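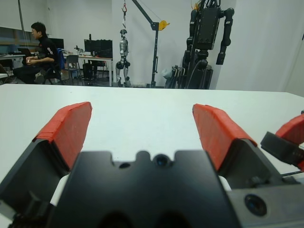
*The two-finger gripper with its fingers open, in the robot lab.*

## Gripper fault on the Skoten arm: what happened and what has changed

10 December 2024

The Skoten arm has been back in use since yesterday afternoon, with some limits on what it may carry. Several people have asked why it was off for so long, and a few versions of the story have been going round the building, so this is the full account.

During a pick-and-place run last week the gripper opened while the arm was carrying a steel test block across the bench. The block fell on to the tabletop, rolled and went over the far edge on to the floor. It weighs a little under a kilo. Nobody was hurt. The person running the session was at the keyboard, out of reach of the arm, and pressed the stop button as soon as the block hit the table. The arm stopped as it should.

The gripper had been told to stay closed. It opened on its own, fully and at normal speed, with the arm in mid-move. The arm carried on towards the drop-off point with nothing in its fingers and reported no error. That second part worried us more than the dropped block. If the same thing had happened on an overnight run, the system would have gone on moving thin air from one side of the table to the other until the morning, and the log would have shown a good night's work.

### What we found

The first suspicion was the finger pads. The red pads were changed in the autumn and there had been complaints about how they sat on the fingers. They were taken off, checked and put back. There was nothing wrong with them, and a worn pad lets an object slip without moving the finger in any case. The video from the session shows the fingers travelling all the way out.

The next suspicion was the Vedasik software that plans the moves, mostly on the grounds that it had been updated the week before. We went through every command it sent during the run. There were 2802 of them and none was an open command at the time of the fault. The previous version was put back for a day anyway, and the fault came up again that same afternoon.

The cause was the connector where the gripper cable joins the arm. One of the pins had been pushed back slightly in its housing, and with the wrist turned far enough the cable pulled on it and the gripper lost power for a moment. When power came back the gripper ran its start-up routine. The first thing that routine does is open the fingers all the way to find the end of their travel.

So there are two separate faults, and the pin is the smaller one. Gripper cables get damaged and will get damaged again. A gripper that lets go of whatever it is holding each time the power flickers is the thing that needed fixing, and it has been set up that way since the day it was installed. It is the factory setting, it is in the manual, and we did not change it.

To be sure of the cause, the arm was run with a soft foam block and the old cable, turning the wrist to the same angle on every cycle. The gripper opened by itself on cycle 658. With the new cable in place the same test was run for longer and the fault did not come back. We would have liked a longer test than that, but the Welero project needs the arm before the holiday and we think the evidence is good enough for light objects.

### What has changed

- The cable and the connector have both been replaced. The cable now has a clamp at the wrist to take the strain, and there is more slack in the loop.
- The start-up routine no longer opens the fingers by itself. After a loss of power the gripper holds its position and waits for someone to confirm on the screen.
- If the gripper drops off the network or restarts, the arm stops. It used to check the gripper only at the start of a run.
- The finger position is now written to the log together with the arm position, so an unexpected opening will show up even if no one saw it.

The gripper has no brake. With the power off, its grip on a heavy object will relax over time, and no change in the software will alter that. Do not leave anything in the fingers when you shut down.

### Rules until the new year

The heaviest object allowed in the gripper is now half a kilo. If your work needs more than that, speak to the lab desk before you book.

Nothing goes under the gripper while it is holding something, and that includes hands reaching in to straighten a part. This was already the rule. Looking back through the session videos, we saw it broken more often than we expected, usually at the end of a long session and usually to save a few seconds.

Unattended runs are off for now. Somebody must be in the room and within reach of a stop button for as long as the arm is powered. If you are using one of the other robots in the lab at the same time, that does not count as watching the arm, and the person on the arm cannot be counted as watching yours.

Before the first run of the day, hold the arm still, close the gripper on the foam block and turn the wrist slowly to both ends of its range. It takes 20 seconds. If the fingers move at all, stop and put the red tag on the controller.

### Still open

We have asked Ladefoged, who supplied the gripper, whether the start-up setting can be locked. At present a factory reset would bring the old behaviour back without any warning. Until we have an answer there is a label on the controller telling you not to reset it.

The second gripper of the same type, kept as a spare, has the old setting and the old kind of connector. It is in the cupboard with a tag on it and should stay there until it has been changed over, which will be in January at the earliest.

Two people have since told us that they saw the fingers twitch or open a little during runs in November, and restarted without writing it down. Both runs finished normally and neither person thought much of it at the time. The fault book is on the shelf by the door. One line with the date and what you saw is enough, even if the restart cleared it.

Bookings lost while the arm was off have been moved to next week. Please check the calendar, as some of the slots are now in the mornings.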